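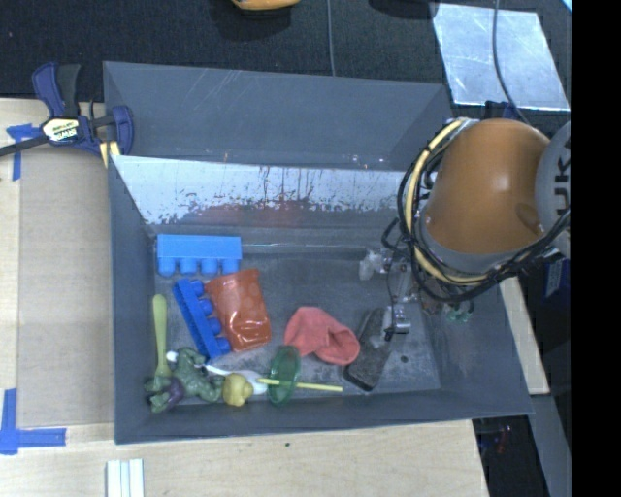 # Unit 7: How a Club Enters a League

Reading before class: the Hokon entry rules, sections on eligibility and grading. Bring your copy on Tuesday.

Last unit dealt with how leagues are set up and who votes in them. This one looks at the same thing from the club's side. A club that has never had a team in a given competition wants in. What does it have to show, what does it have to pay, and where does it start?

## 1. Ways in

Most amateur leagues allow entry by one of these routes:

- **Promotion.** The club wins its place by finishing high enough in the division below.
- **Application.** The club applies and the member clubs vote, or the board decides.
- **Merger or takeover of a license.** An existing club folds or joins another, and its place in the league passes on.
- **Invitation.** The league wants a club in a certain area or with a certain ground and asks it to apply.

Promotion is the slowest route and the easiest to defend when other clubs complain. Invitation is the fastest. It also causes the most arguments, especially when the invited club goes straight into the top division and somebody else has to go down to make room.

Note that an invitation usually still ends in a vote. Read the league's constitution before you assume the board can act alone.

## 2. What the league looks at

Application forms differ, but the headings are much the same.

**Ground.** Does the club own it, lease it, or book it by the hour? A league wants to know the field is available on every home date. A letter from the landlord is normal. Shared grounds are accepted if the other user's fixtures are attached.

**Players.** The league will ask for a list of likely players and where they played last season. If most of them come from one existing member club, expect that club to object.

**Money.** A budget for the first season and proof that the fee can be paid.

**Officials.** Many leagues ask a new club to supply scorers or umpires. Small clubs often forget this and are fined for it later.

**Juniors.** Some leagues require a junior section. Others give a new club a season or more to build one.

## 3. Case: Wike joins the Hokon League

Wike is a cricket club with a long record in men's competition and no women's teams. It applied to enter the women's section of the Hokon League with 2 teams, one in the first division and one in the third.

Points to follow in the papers:

- The entry fee was $2,575, covering both teams. Match balls and umpires were extra.
- The club offered its second ground for all home games. The main ground stayed with the men's first team.
- The league had 7 clubs in the first division before the vote, which meant a bye every round. An eighth club removed the bye. Several clubs gave this as their reason for voting yes.
- 2 clubs voted no. Both said that a new club should start at the bottom.
- Approval came with a condition: Wike had to keep the third division team going for the full season. If it withdrew, the first division place would be reviewed.

The condition matters. Leagues worry that a new club will put its effort into the top side and drop the lower one when players get hurt or lose interest. A forfeit in the third division spoils somebody else's Saturday too.

## 4. Grading

Grading means deciding which division a team belongs in. With a new team there are no past results, so the league has to use something else: the players' earlier records, trial games, or the coach's word.

Andix, the rival league in the same region, grades every new team after three trial games. Hokon grades on paper. Trial games give better information but they take up weekends before the season and cost money for grounds and umpires. Paper grading is cheap and is wrong more often. A team placed too low wins by huge margins, and its opponents start to lose players.

Some leagues allow regrading in mid-season. Points already won may be carried over, cut, or wiped. Check which, as this is a common source of protests.

## 5. Terms

- *Bye*: a round in which a team has no opponent.
- *Forfeit*: a game given up before it starts, usually for lack of players.
- *Clearance*: written release of a player by the old club.
- *Affiliation*: membership of the wider governing body, separate from league entry.

## For class

Read the Palex application in the course folder. It was turned down. Mark the places where the club left a heading blank or gave a weak answer, and write half a page on which one you would fix first. We will compare it with the Wike papers and then start on Unit 8, transfers and clearances.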